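Workshop > Kits > Desktop arms > Enadden printed arm

Last updated: 27 April 2020

Enadden printed arm – parts set for home and shared workshops

The Enadden is a small servo-driven arm that you print and put together yourself. Cremilda Falcão drew the first version for her own bench, and the parts set has been sold through Callbridge since February. It is meant for people building at home or in a shared workshop who want an arm that can reach across a table and move light household things.

The set comes without printed parts. You get the servos, horns, screws, the wiring loom and the driver board, and you print the links and brackets from the files supplied. If you have no printer, Callbridge can send the parts ready printed in white for an extra charge. Please allow 7 working days for these.

What you need to have already

A printer with a bed large enough for the long arm link, a small cross-head screwdriver, a set of hex keys, side cutters and a bench supply or the matching power brick. The brick is sold separately. The link prints best lying flat. Standing it up saves bed space but it tends to split along the layers near the shoulder, and we have replaced enough of them to say don't.

Building it

Most people spend two evenings on the build. Centre every servo before you fit its horn. If you fit the horn first you will have to take the joint apart again, and the shoulder is the slowest one to get back into. Route the wires along the arm as you go and leave a loop of slack at each joint, then move the joint by hand through its full travel before you tie anything down.
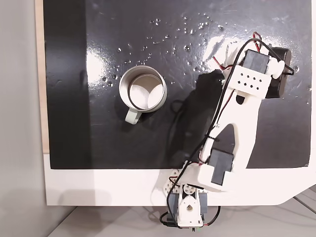

The perforated bracket is for fixing extras such as a switch or a cable clip. It does not carry any load and can be left off. The base bracket does carry load, so print it with thicker walls than the rest.

Mounting and first moves

Fix the base to something that will not shift. Luana Bezerra, who looks after the build notes, runs hers at the Rezende shared workshop and uses screws through the bracket. Clamps also work on a table with a square edge. Keep the first moves slow, with one joint powered at a time, and keep your fingers out of the elbow.

Servos are not sealed. Wipe up spills before you switch on and keep the driver board off the worktop.

Details

Weight of parts set, boxed: 352 g
Cable ties included: 50
Spare horns included: 2
Printed parts: files supplied, or ready printed to order
Instructions: printed booklet in English, with a Portuguese version to download

Spares

Single servos, horns and looms are kept in stock at the Eltthorpe counter and can be posted. The older loom has shorter leads and fits the first version only – check the label on your driver board before ordering.

We use cookies to remember your basket. By carrying on you agree to this.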